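What does a football manager do all day?

When you watch a match, you can usually spot the manager straight away. Big coat, arms waving, shouting something that the players probably can't hear! But the match is only a tiny bit of the week. So what happens on all the other days?

Let's follow Gwion Phillips, who is in charge of a team called Galtholm Rovers. They play on Saturdays, and by Monday morning Gwion is already watching the last game again on a big screen. He stops it, winds it back and writes notes. Did the defenders stand too far apart? Was anybody free at the far post?

Next comes training. The players warm up, practise short passes and then play small games of seven against seven. Gwion doesn't run all of this himself (he'd need a lot more legs). He has coaches to help him, and one of them, Dilwyn Morgan, works only with the goalkeepers. Dilwyn can kick 200 balls at the goal in one morning, and the keepers have to dive for an awful lot of them!

After training everyone is starving, so it's off for lunch. Footballers burn up loads of energy, and pasta, rice, chicken and vegetables are all good ways to fill the tank again. 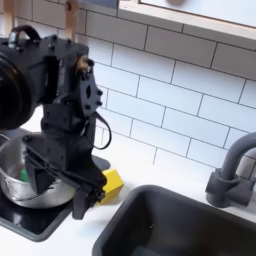 A steel pot on the stove. What would you cook for a hungry team?

Then it's time for the really tricky part, which is picking the team. A squad might have more than 20 players in it, but only 11 can start the match. That means the manager has to tell some people they'll be sitting on the bench, and that's a hard chat to have with someone who has trained well all week.

Managers also help to choose new players. Clubs send people called scouts to watch matches all over the place. A scout might go to see Odby Town play on a freezing night in March, just to look at one left-back! If the scout likes what they see, the manager and the club talk about whether to buy the player.

On match day there's a team talk in the dressing room. At half-time the manager gets another go, and has to be quick. There are only 15 minutes, and the players need a drink and a sit-down too. A clever change at half-time can turn a whole game round.

WORDS TO KNOW
Squad: all the players a manager can pick from.
Scout: someone who looks for good players.
Substitute: a player who comes on in place of another.

HAVE A GO
Pick your own dream team of 11. Who would be your captain, and who would you leave on the bench?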